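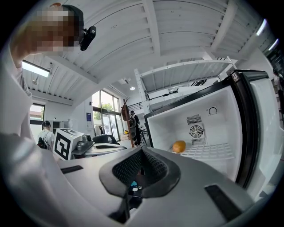 So the fridge task ate a whole afternoon, and I'm still a little mad about it! We had 57 demos left to record with the hand-held gripper (open the fridge, grab the orange, put it down, close the door, repeat until you dream about citrus) and the thing was behaving beautifully. Then Munther ran his check on the files and went very quiet.

The finger width was frozen. Every demo after number 819 said the gripper was wide open, start to finish, even while I was squeezing the trigger like crazy. The video was perfect, the motion tracking was perfect, and the one number that tells the robot when to close its hand was garbage. Ugh.

We blamed the software first, of course. Parviz rolled back the Berkus logger and that changed nothing. Then I wiggled the sensor cable where it goes into the body and the reading jumped straight to 90 and stuck there. A loose connector! The tiny latch had cracked, probably when I dropped the gripper in September (sorry, everybody).

What bugs me most is that the logger never complained. It got the same value over and over and happily wrote it down. Parviz has added a check now, so if the width doesn't change during a demo it beeps at you and refuses to save. It's a horrible beep. Bok-nam wants it changed already.

New connector is in, with a blob of glue and a zip tie for good measure, and we're re-recording from 820 on. The goal is still 1,000. I'll post the numbers when we get there, if I can still look at an orange.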